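How to teach a simulated arm to put a cup away (and whether it's any use in a real kitchen yet)

I get asked this more than anything else on here: can I get a robot to do the washing up? My answer is no, not yet, but you can have a go at one small slice of it on your own computer, for nothing, over a wet Saturday. The slice I'd pick is putting a cup away. It sounds daft until you try it, and then you start looking at your own hands with a lot more respect.

I've split this into the bits I wish I'd had written down when I began. I'm calling my project Prarlow, mostly because every folder needs a name. My kitchen is in Steredlow and has one decent worktop, so doing all this on a screen suits me fine.

What you need

A computer with a half-decent graphics card, any free physics simulator that comes with a ready-made arm, and a model of a cup. Get one with a handle. I started with a plain beaker and it taught me nothing, as you can grab a beaker from any side and get away with it. Handles are where the bother starts!

Step 1: Clear the table

Put one cup on one plain table and leave it at that. I know it's tempting to build the whole kitchen with a kettle and a toast rack (I spent an entire evening on the toast rack). Every extra object is another thing to bump into, and you won't know which mistake caused the mess. Add a raised shelf or block at the back if you want somewhere to put things later on.

Step 2: Pick your grip

With two fingers you've got three sensible choices: round the body, by the handle, or over the rim with one finger inside the cup. I like the rim. The arm can come straight down from above, and the walls of a cup are thin enough that the fingers don't have to open very wide. You wouldn't want it for a full cup of tea, obviously, but we're putting away clean ones.

Line the fingers up so the wall of the cup sits between them, keep away from the handle, then close slowly. If the cup skids off sideways, you've closed off-centre. Nudge the target a little and have another go.

Step 3: Lift, then stop and look

Don't go straight from the grip to the shelf. Lift the cup clear, pause the simulation and have a proper nosy at how it's hanging.
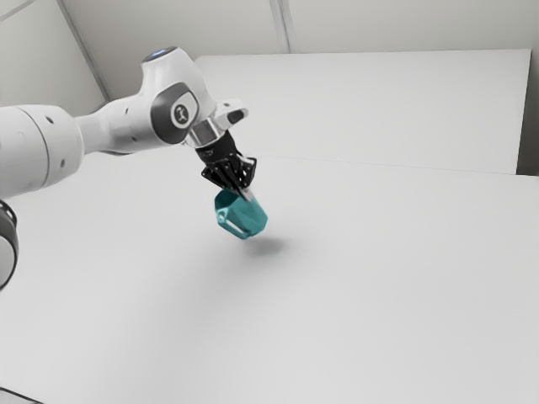 Cup up off the table and held by the rim. Look at the tilt on it.

A tilt like that matters a great deal when you come to put the cup down. If you lower it as it is, the edge of the base touches first, and then it either rocks upright or goes over. The shadow is handy too, by the way. The gap between a cup and its shadow is the quickest check I know that you've got some height, and I look at it before I look at any of the numbers.

Step 4: Straighten up before you lower

Read off the angle of the cup, not the angle of the gripper. I had those muddled for a whole weekend. Turn the wrist until the base is level, then come down slowly and open the fingers only once the base is touching. Lift the fingers straight up afterwards. If you swing away to the side, the inside finger catches the rim and drags the cup along with it, and you'll say a rude word.

Step 5: Do it lots of times

One good go means very little. Move the cup a bit, turn the handle to a new angle, and run it again. I do batches of 500 and leave them going while I have my tea. My first full batch had 168 cups standing upright at the end, and I was quite proud until I watched the others. After I'd fixed the wrist business in step 4 I got to 495, and I did a little dance.

Then I ran 1000 with a slippier cup and it all went to pot again. Do try this one! Friction is a single number in the settings, and a cup fresh from the bowl with suds on it is nothing like a dry one.

So can it do my kitchen?

Putting away one clean cup from a bare table, over and over, I'd say yes, in simulation. A real draining board has cups on top of bowls on top of forks, with water everywhere and a window throwing glare across the lot. A friend's workshop has a secondhand Visser arm that moves identical parts all day without a fuss, but those parts arrive the same way up every time. My mugs never have.

If you've got this far and want something harder, turn the cup upside down at the start and see how you'd get it the right way up with two fingers. I've been at that since September. My best attempt so far puts it down, lets go and grabs it again from the side, and I'll write it up under the name Staronetti once it stops flinging cups off the table.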